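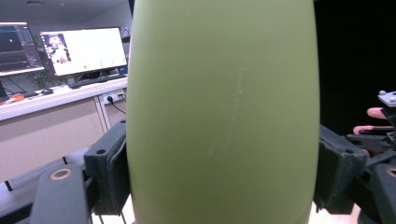

Accelerometer signal drifts for some minutes after power on, is it normal?

Jörg Kuhlmann
April 19, 2018

Hello all. I measure vibration on the bearing housing of a small fan in our workshop. The sensor is a piezo accelerometer with built-in electronics, made by Lamach, and it is mounted with a magnet. When I switch on the supply, the signal goes far away from zero and comes back slowly. After 3 minutes it looks good, but if I integrate to velocity I still see a big slow wave in the result. With the fan stopped I see the wave also. I have tried two cables and it is the same with both. Is my sensor broken, or do I make a mistake in the settings? Sampling is 400 samples per second, no filter in the software.

Etenesh Hailu

The first part is normal. A sensor of this type has a bias voltage, and your input is probably AC coupled, so the capacitor must charge first. Please look in the data sheet for the discharge time constant and wait at least five times this value before you record.

The slow wave after integration is another matter. Integration makes low frequencies larger, so even a very small drift becomes a big curve. You should put a high-pass filter before the integration, and remove the mean value too. Which corner frequency is right depends on the speed of your fan. Stay well below the running frequency, or you will lose the part you want to measure.

Also check if warm air blows on the housing. Piezo elements react to temperature change, and a ceramic one can show this clearly at low frequency. A small foam cover over the sensor helps.

Malte Hagedorn

had the same with a Bunting sensor, bought a new one, same problem. it was the magnet, paint under it. scrape the paint off

Jörg Kuhlmann

Thank you Etenesh. I put the high-pass at 2 Hz and the wave is almost gone. The foam I will try next. Malte, my housing has no paint, but I cleaned the surface anyway and I saw no difference.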